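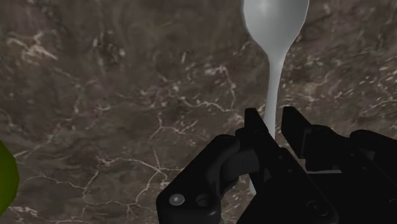
Can a robot do your chores yet?

Short answer: a few of them. Slowly. And you might have to pick up what it drops.

Long answer is the rest of this page, so keep going!

Start with a spoon

Think about the last time you picked up a spoon. Did you plan it? Probably not. You were thinking about cereal, and your hand just went and did it.

A robot has to work out every bit. Where is the spoon? Which end is the handle? How far away? How wide should I open my fingers? How hard should I squeeze? Is it slipping?

The robot at the top of the page has two black fingers with a gap between them, and the handle of a white plastic spoon is in the gap. No thumb, no little finger. That kind of hand is called a gripper. It opens and it shuts, a bit like kitchen tongs.

Look for the silver screw low down on the gripper. Found it? And there's a peek of something green over on the left, on the brown marble worktop. Could be fruit. You decide.

It's a pretend kitchen

The picture was made by a computer. The spoon, the worktop and the robot are all inside a simulation – a sort of video game where robots can practise.

Why practise in a game? Lots of reasons. A pretend spoon never gets lost behind the cooker. A pretend plate can be smashed and put back in no time. And you can run the game very fast, and run lots of copies at once, so the robot gets loads of goes while you are still eating your tea.

There's a catch though. Real kitchens are messier than pretend ones. Real spoons have jam on. The light changes when the sun goes in. Somebody moves the chair. A robot that is brilliant in the game can be pretty hopeless in a real room, and engineers spend ages trying to fix that. They even have a name for it, the "reality gap".

So which chores CAN they do?

Hoovering. Yes, sort of. Round robot vacuums have been bumping about under sofas for years. Good on flat floors, not good with socks. Stairs are a big problem for most of them.

Mowing the lawn. Yes, if the garden isn't too bumpy. Keep toys off the grass.

Washing up. Well, a dishwasher is a machine that washes dishes! It just isn't a robot with hands. YOU still have to load it. Loading is the hard bit.

Laying the table. Robots in labs can do parts of this. Usually slow. Usually with a grown-up watching.

Folding clothes. Getting better. A T-shirt is floppy and lands in a new shape every single time, so the robot has to puzzle it out all over again.

Making your bed. Not really, not yet. Sorry.

What about in shops?

Some warehouses already use robots to carry boxes and shelves around. Warehouses are easier than houses becuase the floors are flat, and everything has a proper place, and there's no dog.

Shops are trickier. People wander about. Someone changes their mind and leaves a yoghurt next to the shampoo. A robot can roll up and down with a camera checking which shelves are empty, but filling up the gaps with crisps and eggs and squashy bread is mostly still done by people.

Eggs! Imagine squeezing too hard.

Easy for you, hard for robots

Funny thing about robots. Stuff we find difficult, like really long sums, computers find easy. Stuff a toddler can do, like picking up a toy from a messy pile, is dead hard for a machine.

That's partly because your hand is amazing. Your skin can feel if a thing is slippery or soft or about to fall. A simple gripper might not feel anything at all. Some newer ones have touch sensors in the fingertips, which helps a lot.

Try it yourself: the tongs game

You need:
a pair of kitchen tongs (ask first)
a plastic spoon
a sock
a mug
a scarf for a blindfold
a friend

1. Put the spoon on the table. Pick it up using only the tongs.
2. Now stand it up in the mug. Harder!
3. Try folding the sock. One hand only, tongs only.
4. Put the blindfold on. Your friend tells you where to go – "left a bit, down, shut" – and you do exactly what they say and nothing else.

Your friend is being the robot's program. Did they forget to say anything? Did they say left when they meant right? Swap over and have another go.

We tried this with Ngaio Baxter's class in September and there was one record time of 158 seconds to get the spoon in the mug, blindfolded. Other people took longer. Much longer. Send us yours!

Questions you sent in

Do robots get bored of chores?
No. They don't feel bored or tired. They do run out of battery.

Will a robot tidy my room when I'm grown up?
Maybe! Lots of people are working on it. Nobody knows exactly when.

What does a robot do if it drops something?
Depends how it was made. Some notice and try again. Others carry on as if they're still holding it, which looks very silly.

Is a washing machine a robot?
Good one. People argue about this. It follows a program and does a job by itself, but it can't look around and decide what to do next, so most people say no.

Words to know

Gripper – a robot's hand
Sensor – a part that lets a machine see, feel or measure things
Simulation – a pretend world inside a computer
Program – the instructons a machine follows

Written by Coralie McPhee for the Fairweather kids' pages. Last updated 22/01/2026

Next page: How does a lift know which floor you want?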